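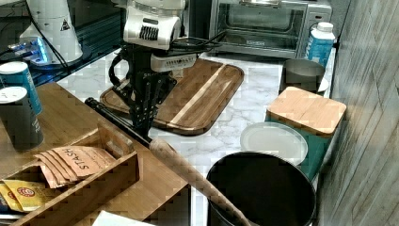 Setting Up the Kitchen Counter Task: A Guide for New Club Members

Welcome to the Jundale Robotics Club. You signed up to build robots and you will be spending your first month looking at a countertop. The counter task is the one every new member learns on, and by July you will have opinions about cutting boards that your family does not want to hear.

This page covers a full session from switching on to packing up. It assumes you have done the safety talk and can find the emergency stop with your eyes closed. If you haven't, go do that. The rest of the page will still be there.

What the task is

The arm starts above the cutting board. It picks up the object lying across the board, lifts it clear, moves it to the goal area and lets go. A person of four can do this while thinking about something else. Our best policy from last season could do it while apparently thinking about nothing at all, and managed 51 good runs out of 101 on evaluation day. We were beaten at the Clesside Invitational by a team whose robot was held together with more tape than ours, which still stings.

What you need

The arm, with the parallel gripper fitted
The club laptop with Piseo installed (Piseo is our recording software, written by former members, and it shows)
The leader controller
A cutting board and one long object from the prop shelf
A selection of ordinary kitchen stuff for the background
The logbook and a pen that works

Step 1. Clear the reach, then clutter the rest

Start by moving anything you care about out of the arm's reach. Then put ordinary things around the edges: canisters, cups, tea, an oven, whatever the kitchen has. New members always want to tidy up at this stage. Please resist. The judges set up their counter like a real one, and a policy trained on bare stone will go to pieces the first time it meets a box of tea bags.

Change the background every 20 minutes or so. Swap a can, turn a lid, slide the tea somewhere else. Small changes are fine. You are not decorating.

Step 2. Place the board

Set the cutting board flat, at an angle to the counter edge. The angle should vary between sessions. For a whole semester we put it perfectly square every time, and the resulting policy regarded a board turned 15 degrees as an unfamiliar planet.

Push down on each corner. If the board rocks, put a damp cloth under it. A striped board with a raised rim is the hard version of the task, and it's the one we want most of our data on. The stripes confuse the vision model and the rim catches the fingertips.

Step 3. Place the object

Long objects are best laid so that part of them crosses the board and part hangs past it. A rolling pin is the classic. Anything that tapers is harder than it looks, as the gripper closes on the wide part and the whole thing slowly squeezes out like soap.

If an end needs support, let it rest on something low and solid. Don't use a person's hand. Yes, this is in here for a reason.

Step 4. Check the cables

Before you power up the motors, take the arm through its range by hand in free-drive mode and watch the wrist cables. They should have enough slack to follow every turn, and not so much that they sweep the counter like a tail. Look at both sides of the wrist. If a cable touches a finger at any point, stop and re-route it.

Step 5. Home the arm and test the gripper

Open Piseo, choose Home, and stand back. The arm will go to its start pose with a confidence it has not earned.

Now open and close the gripper five times on nothing. Listen. A soft click at the end of travel is fine. A grinding sound means a linkage screw has backed out again, and you should find a senior member before that screw finds its way into someone's tea.

Step 6. Record a run

1. Press Record and wait for the beep.
2. Count to two before moving. Runs that begin mid-motion get thrown out.
3. Bring the gripper down over the object slowly, with the fingers open and lined up across it.
4. Close, pause, lift.
5. Move to the goal area and lower until the object touches. Dropping it from a height is fun and worthless.
6. Open, back away, press Stop.

If you fumble the grasp and recover, keep the run and tag it "recovery". Those are worth more to us than another perfect one. If you fumble it and the object leaves the counter, tag it "fail" and write down what you were doing. "It fell" is not a description – we know it fell, we heard it.

Step 7. Fill in the log

Write the board angle, the object, the lighting and your run numbers. The dataset stands at 3,344 runs. Of those, 1,897 have a proper log entry. The others were recorded by people who were definitely going to write it up later.

Common problems

The fingers hit the rim of the board. You're coming in too low from the side. Go up, move across, then come straight down.

The arm stops and the laptop shows error 7. Usually the network cable. Unplug it, plug it back in, and home again before you touch the controller.

The arm stops and the laptop shows nothing. Piseo has crashed. Your last saved run is safe. The one you were proud of is not.

The object turns in the grip. Grab it nearer the middle of its weight, which on a tapered object sits toward the fat end.

Everything works. Keep recording and don't touch any settings.

Packing up

Park the arm, then switch off the motors, in that order. Done the other way, the arm settles onto whatever is beneath it. Wipe the board and return the props to the shelf in the Llorente Building, second floor, and leave the laptop charging. Copy your session to the club drive before you go home. It takes 10 minutes, and the progress bar will sit at 99 percent for six of them.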